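The Long Light

A story by Shahla Sadeghi

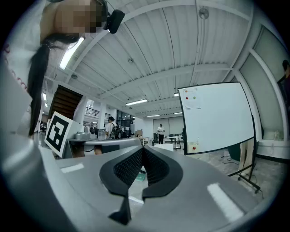 "How long do we have the room for?" Azadeh asked.

"Until nine," said Firouzeh. "After that they lock the yard."

Azadeh put her bag under the desk and looked up. The ceiling was white and ribbed, like the inside of a shipping container. The long light nearest them had a hum to it. The ones further back were quiet.

The unit had belonged to Ghorbani, who sold lamp fittings, and before that to a man who mended prams. Now it was let by the month. Firouzeh had paid for February out of the money from her aunt, and she had 200 left.

"It's cold," Azadeh said.

"It's a big room."

They started with the desk. It was grey and heavier than it looked, and they moved it a foot towards the wall and then moved it back again. Azadeh tied her hair up and swept. She found a washer, a pen lid and a receipt for 1597, with no name on it and nothing to say what had been bought. She read it out.

"Keep it," said Firouzeh.

"What for?"

"Somebody might come back."

Azadeh put it in the desk drawer. The drawer stuck, and she had to lift it a little to close it.

At seven they stopped and ate the bread and cheese. Firouzeh talked about shelves. She wanted them down one side, all the way to the back, and a counter by the door. The shelves would be 900 and the counter she could make herself. Azadeh listened and did the sum in her head and didn't say what it came to.

"You think I shouldn't have," Firouzeh said.

"I think you should have asked me first."

"You'd have said no."

"I'd have said wait until spring."

The long light flickered and steadied. Firouzeh got up on the stool and tapped the end of it with the broom handle. The hum stopped. She stayed up there for a moment with the broom in her hand, listening.

"There," she said.

Azadeh wrapped up what was left of the bread. Then she took the other broom and went to do the back.

More stories
The Bus to Dultari
Two Keys, by Dilani Matubbar
What the Plumber Left
A Coat for Shahab
Saturday's Eggs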